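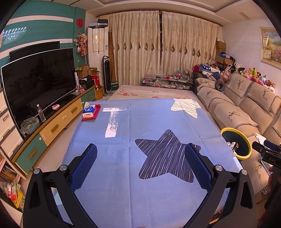 How to Reclaim a Bedroom That Has Become Everybody's Room

Our bedroom went the usual way. First came a television, then a table, then a fan, then a second television, and before long the bed was the one piece of furniture that needed an excuse. If yours has gone the same direction, set aside an afternoon and work in this order.

1. Strip the table first

You need one clear surface before you touch anything else, so take the table nearest the bed and move everything off it except the cloth. A pack of tissues may stay. You'll be dusting, and you'll be sneezing.

Ours has a light blue cloth with big stars on it, bought over my objections and now, I admit, very useful. A patterned cloth gives you a landmark. Mine is the navy star for "keep in here" and the striped star for "belongs in some other room." Anything that won't fit on a star goes in a trash bag.

2. Do the glass table in the corner of your conscience

Everyone has one. Ours is low, stands against the far wall by the curtains, and has two shelves, which means two crowds of papers, cards, cups and bottles. Glass is a bad choice for people like us. You can see the lower mess through the upper mess.

Carry things over one shelf at a time. Cups go to the kitchen immediately, before you sit down. Bottles get opened, sniffed and judged. Papers are slower. Among mine was a receipt from Plostgate for 1,928, with no clue as to what I bought or whether I enjoyed it. Wipe both shelves while they're bare and put back less than you took off.

3. Settle the television question

Two televisions on one cabinet, one behind the other, is a storage method -- just a poor one. Plug in the old one. If it works, offer it around. If it doesn't, look up electronics recycling before you move it, or it will spend the winter in your hallway. My friend Pavithra Shenoy gave hers a deadline of 8 days and got it out on the last evening.

Move the set you're keeping with a second person, and dust the cabinet top while it's clear. Then do the drawers. Ours alternate pale yellow and teal, so I put cables in yellow and everything else in teal. This held up for most of a month.

4. Things that lean and things that stand

Rolled mats lean. It's what they do. Unroll yours, vacuum both sides, and decide if you've used it since January. If so, roll it tighter, tie it in two places and slide it under the bed if there's clearance.

The tower fan can stay out in hot weather, but keep it clear of the air conditioner's louvers. Wipe its base. You'll be sorry you looked.

5. Curtains last

Long curtains collect whatever you've just shaken loose. Use the brush attachment on low, top to bottom, and go lightly over anything sewn on. Ours have a row of dark diamonds across the middle, and Carla Nasrallah, who lent me her vacuum, was firm on this point.

Shake out the bedspread outside, put it back, and return the tissues to the table. Leave the cups in the kitchen.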